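空港連絡バス「ルスタム線」の経路選定過程に関する調査報告
交通計画演習 最終レポート 2023-02-05

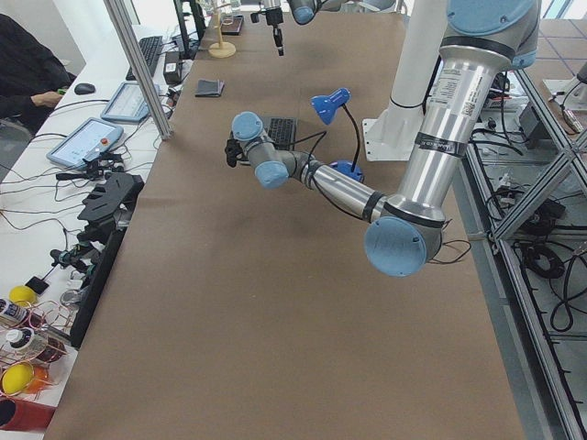 経路を決めてから理由を書いたように見える、と中間発表のあとの感想用紙に一人の受講生が書いていた。私はこの意見を読んで、調査の中心を少し変えることにした。はじめは、三つの経路案のうちどれが一番早いかを比べる予定だった。しかし、早さの比較だけでは、なぜ市が現在の案を選んだかを説明できない。そこで、本レポートでは評価の基準がどのように作られたかを主に調べた。

1 対象と背景

Lustum(ルスタム)線は、Celora(セローラ)空港と中央駅の間に計画されている専用道路のバス路線である。計画書では、Flurkia(フルルキア)地区を通る案をA案、川沿いの案をB案、既存の国道に優先レーンを置く案をC案と呼んでいる。市は昨年の7月にA案を採用すると発表した。設計はChacko(チャッコ)設計事務所が担当している。

私がこの計画に興味を持ったのは、A案の地図を見たとき、バスが一度空港から遠くなる方向へ走ることに気がついたからである。地図だけではその理由が分からなかった。計画書の本文にも、この部分の説明は一行しかない。「将来の開発に対応するため」と書いてあるが、どのような開発であるかは書いていない。

2 資料と方法

使用した資料は次のとおりである。

市が公開した計画書(本編と資料編、合わせて228ページ)
住民説明会の議事要旨
情報公開請求によって別の団体が受け取り、ウェブで公開した内部メールの写し
自分で行った国道の走行時間の記録

内部メールの写しには黒く塗られた部分が多い。塗られた部分の内容を想像して議論することは避けた。また、メールの日付と計画書の版の日付を表にして、どの基準がいつ加えられたかを確認した。この作業が思ったより難しく、版の番号がそろっていない資料があったため、一部は順序を決めることができなかった。

走行時間については、既存の路線バスに乗り、空港から中央駅までの時間を記録した。乗車は全部で18回である。朝と夕方の混雑時間を含むようにしたが、雨の日の記録は少ない。

3 評価基準の変化

計画書の最初の版では、評価の項目は所要時間、建設費、利用者数の予測、環境への影響の四つであった。各項目の点を合計して、100点満点で案を比べる方法である。この版ではC案が最も高い点を得ている。

次の版になると、「都市の印象」と「施工中の交通への影響」という項目が加えられた。同時に、建設費の配点が小さくなった。配点を変えた理由は本編にはなく、資料編の注に「関係部署との協議による」とあるだけである。この版ではA案が一位になった。

私は「施工中の交通への影響」という項目を入れること自体は適切だと考える。C案は国道の工事が必要であり、現在の利用者に不便を与えるからである。しかし「都市の印象」の点の付け方については、疑問が残る。A案は満点に近いが、B案も同じような高架の部分を持っているのに、半分の点しかない。両者の差を説明する文章を探したが、見つけることができなかった。

感想用紙の意見に戻ると、「決めてから理由を書いた」と断定するには証拠が足りない。内部メールの中に、A案を前提にした説明資料の準備を頼むものが一通ある。このメールは、新しい基準が計画書に入る前に送られている。ただし、そのとき他の案の説明資料も準備されていた可能性はある。公開された範囲では、それを確かめることができない。

4 所要時間について

計画書は、A案の所要時間を現在のバスより短いとしている。この比較では、現在のバスの時間として混雑時間の最大値が使われている。一方、A案の時間は停留所での乗り降りの時間を含んでいない。条件が違う二つの数字を並べているので、読む人は差を実際より大きく感じるおそれがある。

私の記録では、混雑していない時間のバスは、計画書にあるA案の時間とほとんど変わらなかった。もちろん記録の回数が少なく、季節も冬だけである。観光客が多い時期には違う結果になるかもしれない。それでも、一日の多くの時間で差が小さいのであれば、専用道路の利点は時間の短さよりも、時間が安定していることにあると思う。計画書がこの点をあまり書いていないのは、もったいないと感じた。

乗り換えについても一つ述べる。A案の中央駅の停留所は、駅の東側の広場の外に置かれる。鉄道のホームまで歩く時間は計画書の所要時間に入っていない。大きい荷物を持つ人には、この区間の歩きやすさが重要である。現地へ行って歩いてみたところ、途中に階段があり、エレベーターは遠回りの位置にあった。

5 住民説明会の記録から

議事要旨には、参加者から出た意見が108件載っている。騒音に関するものが多く、その次に運賃に関するものが多い。経路の選び方に関する意見は少なかった。はじめは、住民がこの問題に関心を持っていないと考えた。しかし配布資料を見ると、説明会ではA案の図だけが示されていて、B案とC案は名前が書いてあるだけだった。比較する材料がなければ、選び方について意見を言うことは難しいと思われる。

運賃についての質問に対して、市は「検討中である」と答えている。利用者数の予測は運賃によって変わるはずなので、予測にどの運賃を使ったのかを資料編で探した。現在の路線バスと同じ運賃を仮定していると小さい字で書いてあった。専用道路の建設後も同じ運賃が続くかどうかは、どの資料からも分からない。

6 まとめと反省

本調査で分かったことは、評価の項目と配点が途中で変わり、その変更によって一位の案が変わったことである。変更の理由は公開資料では十分に説明されていない。A案が悪い案であるという結論は出せない。私自身は、C案の優先レーンを先に試して、その結果を見てから専用道路を考える順序がよいと思うが、これは調査の結果というより個人の意見である。

反省点として、Chacko設計事務所に質問の手紙を送る時期が遅く、提出までに返事を受け取ることができなかった。また、配点を少しずつ変えたときに順位がどこで入れ替わるかの計算は、建設費の項目についてだけ行った。利用者数の項目についても同じ計算が必要である。計算表は付録2に載せた。付録1は走行時間の記録、付録3は版の日付の表である。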